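The Desk Phone

Sunita reckoned we'd have the back office cleared by lunch, which is the sort of thing Sunita says at nine in the morning with a full mug in her hand. I was on the table. She got the filing cabinet, the lucky thing, because a filing cabinet has drawers and you can shut them.

I'd moved the power strip twice and the little jar once, and I still hadn't touched the phone. It was Dad's line, the one the customers rang when Appiah was a proper shop and he'd answer with his mouth full of toast. I kept picking up bits of cable and putting them down again (very busy, very useful!).
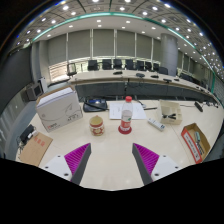
"Bin or box?" Sunita called out.

"Box," I said, far too quickly.

She came over and had a good look at me, then at the phone. Then she lifted the receiver, held it to her ear and put on her poshest voice. "Appiah, good morning. No, I'm sorry, he's just popped out."

I laughed until I had to sit down on the floor, and she sat down next to me, and we didn't clear another thing until well after two.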